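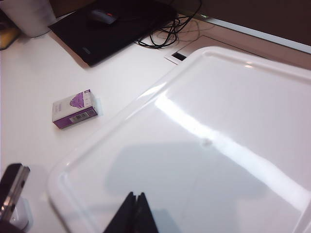
Reading time: 2 minutes

A tray for the desk, and how to keep it white

I work from home at a small white desk, and for a long time every little thing I brought into the room was finally living beside my mouse pad. Boxes, receipts, batteries, the cap of a pen without the pen. What helped me was a big plastic tray. I put it flat on the desk in the morning, and everything which has no place yet goes inside it. At 6 in the evening I carry the tray away and empty it.

Choose the tray larger than you think. My first one was for letters only and it was full before lunch. A raised rim is important, because round things like to roll. If the rim is also rounded, it is more comfortable for the hands when you carry it, and a cloth goes over it easily.

White and glossy has one good side and one bad side. You find a small screw or an earring very quickly on it. But under a lamp it shines strongly, and then you cannot see the dust in the bright part. Before you wipe, turn the tray a little, or look at it from the side.

For cleaning I use 600 ml of warm water with a few drops of dish soap, and a soft cloth. Please do not use the rough side of the sponge. It takes away the gloss, and afterwards the dirt holds much better in the small scratches. For ink marks, make a paste from baking soda and water, leave it for about 2 minutes, and rub with one finger. Rinse well and dry at once, otherwise the water leaves spots.

Small cardboard boxes are the most difficult guests on a desk. I keep them only until I am sure that I will not return the product. If the barcode is on the box, cut out this piece and put it in an envelope together with the receipt. The rest can be folded flat for the recycling.

The mouse pad also needs attention. A black one shows every crumb. I go over mine with a lint roller, and if it is a cloth pad I wash it by hand in cool water and let it dry lying flat through the night. The mouse gets a slightly damp cloth only, with the cable out or the power switched off.

If you try this in a shared room, agree first who empties the tray. At our house in Granusville it is the person who put in the last thing.

Shewit Tefera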